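Waffles Again for Dinner

I have owned five waffle irons in my life, and I'm not sorry about any of them except the heart-shaped one. So when my kitchen in Nevgate finally got a second outlet on the counter, I did what any sensible person would do and plugged in two more, side by side, and ate waffles for most of April.

The first was the Golau, a flip model that cost me 62 dollars on sale. The second was the Oltik, which doesn't flip and came in at 55. They're closer in price than they are in anything else. The Golau is tall and a bit showy, with a handle that swings the whole business over so the batter runs into both plates. The Oltik just sits there like a fat paperback and gets on with it.

My batter, in case you want to play along, is buttermilk, flour, a spoonful of cornmeal, melted butter (more than you think, then a little more) and two eggs, with the whites beaten separately if I'm in a good mood. I let it stand while the irons heat up. If you only have plain milk, squeeze some lemon in it and carry on!

The Golau is rated at 1068 watts and you can feel it. It was ready before I'd found the ladle, and the first waffle came out deep brown with proper corners. The trouble is the overflow. There's a channel for drips, but it's a shallow one, and the minute you flip with a generous scoop in there you've got batter running down the hinge and baking itself into a sort of lace. I learned to underfill. I don't like underfilling — I want my waffle to reach the edges.
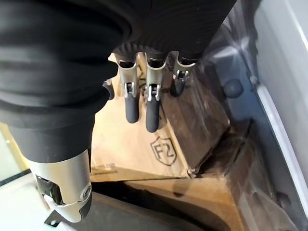
Getting the waffle out is where I have real opinions. A fork scratches the coating, and once that's gone every breakfast is a fight. Wooden chopsticks are fine for lifting a corner, but a big Belgian square sags in the middle and tears. I've gone through a drawer of tongs looking for the right pair, and what I keep wishing for is a slim metal one with a tip like the one on that silver finger in the photo, rounded at the end and made of black rubber. You could get right down under the rim with that. The closest I've found is the Goicoechea pair, which has soft pads, but they're square and a bit too thick, so I end up pinching the waffle and losing a corner. I eat the corner, so it's not a tragedy.

The Oltik turned out to be kinder on this front. Its plates are shallower and everything just slides off if you wait for the steam to die down. It's slower, and the second waffle is always better than the first, so give the first one to whoever's been hanging around asking when it'll be ready. The dial goes from one to seven and I never left five.

Cleanup, then. Neither has plates that come off, which annoys me every single time. I wipe the Oltik with a damp paper towel while it's still a little warm, and I go after the Golau with an old soft toothbrush and some muttering.

For a crowd I'd get the Golau out and put a tray under it. For me, a book and a jar of blackberry jam, the Oltik stays on the counter. The heart-shaped one is in the garage if anybody wants it.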